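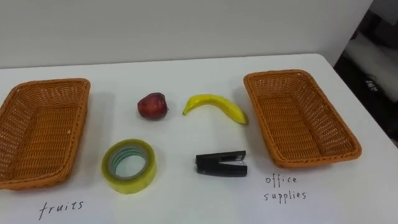

2024-11-20

Grain moisture probe, bench calibration, second round

Carried over from August: the capacitive probes from Fudent read low on corn above 20 percent moisture. Kristýna Doležal's field sheets from the Sillemow bins show the same thing, worst in the bottom third of the bin. Purpose today was to separate a temperature error from a packing error before we touch the firmware.

Samples: shelled yellow corn, one lot, split and rewetted to four targets (14, 17, 20, 23 percent). Sealed buckets, turned twice a day, nine days in the cold room. Oven reference on all four, whole kernel, 103 C for 72 hours. The 23 bucket came out at 22.6, which is fine. The 17 bucket came out at 17.9. I don't like that and would redo it, but the lid was seated properly and the duplicate agrees, so I am using 17.9 as the true value.

Probe counts, bucket at 21 C, poured fill, no tapping:
14 target: 2000
17 target: 2417
20 target: not logged, see below
23 target: 3391

The 20 row was lost when the Cavalcanti logger dropped its serial connection and came back with the clock reset. The file exists but has no valid timestamps and I can't match counts to fills. Repeat tomorrow with the other cable.

Packing: refilled the 23 bucket and tapped it down on the rubber mat, 30 drops from 2 cm. Count went from 3391 to 3606 with no change in moisture or temperature. That is a bigger shift than I get from cooling the same bucket to 8 C. So packing matters more than temperature at the wet end, at least in a bucket. It also has the wrong sign for what Sillemow sees: grain at the bottom of a bin is packed tighter and should read high. Either the bottom probes have a coating problem or the cable compensation is overcorrecting with length. Kristýna thinks fines buildup on the sleeve. She is pulling probe 3 on her next visit and will bag it without wiping it.
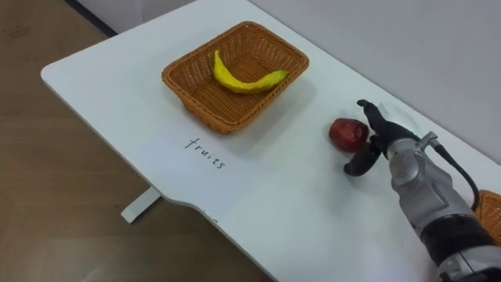 Basket on the white table.

Cable length check: 3 m and 12 m leads on the same probe, same fill, 14 bucket. Difference was within the repeat scatter. Have not tried 25 m, which is what the lower probes at Sillemow are on. Need to order a 25 m length or splice two. Prefer to order, a splice adds capacitance and then I am measuring the splice.

Skarkar sent the new sleeve drawing. Wall is 0.4 mm thinner. Sensitivity should go up, abrasion life will go down. Asked them for two sets so one can sit in the auger rig while the other is on the bench. No reply yet.

Notes for whoever repeats this:
Use the 40 mm funnel. The 60 mm one gives a looser fill and the counts scatter.
Wait five minutes after the pour before logging.
Probe tip 50 mm off the bucket floor, use the spacer.
Zero in air before each bucket and write it down even if it hasn't moved.

Open:
Repeat 20 target, both fills
25 m cable
Remake 17 bucket if there is enough dry corn left from the lot
Tapped fill on 14 and 17
Get probe 3 from Kristýna, photograph the sleeve before cleaning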